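Teaching a robot to fold: speaker notes
Igor Kubiak, Bultdale student robotics club, 21 February 2024

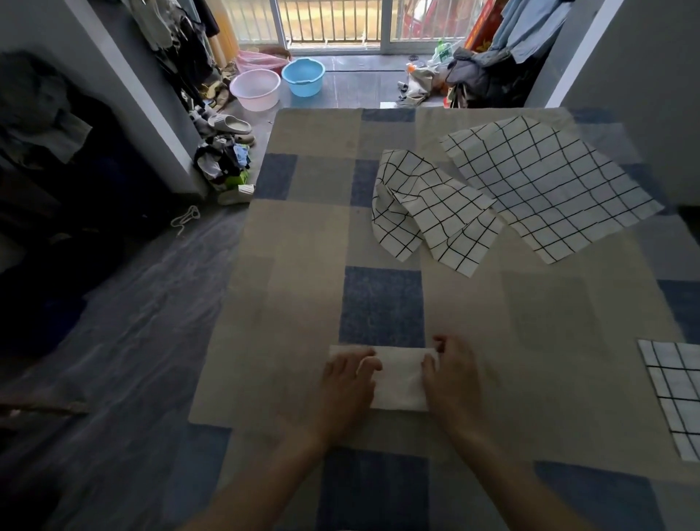 Folding by hand, on the rug. White cloth in progress, grid cloths waiting.

Open with the club. We meet at Rutherford, we have 2 arms, and one of them is in a good mood at any given time. The project is called Flurkolero. Don't explain the name, it takes ten minutes and it's not worth it.

Say what we wanted in November: a robot that folds a whole basket of washing. Say what we want now: a robot that folds a small cloth. Pause for laughter. If none, carry on.

Point at the right hand. Thumb and fingers pinch the edge, the left hand lies flat with the fingers spread. I've folded cloths all my life and had never noticed I had a holding-down hand. Our first gripper plan had no holding-down hand either, and the cloth simply followed the arm about like a dog.

Grid cloths next. The lines bend where the fabric wrinkles, so you can see the shape of the mess. Plain white is harder to read. We picked plain white first, naturally.

Numbers slide: 600 folds by hand so far, 30 of them mine, the rest by people with more patience. The arm gets 10 tries per session before we let it cool down.

Dranov regional is next. Mention that we still need a spare motor. Look at the sponsors while saying it.

Questions. If someone asks about fitted sheets, move on to the next person.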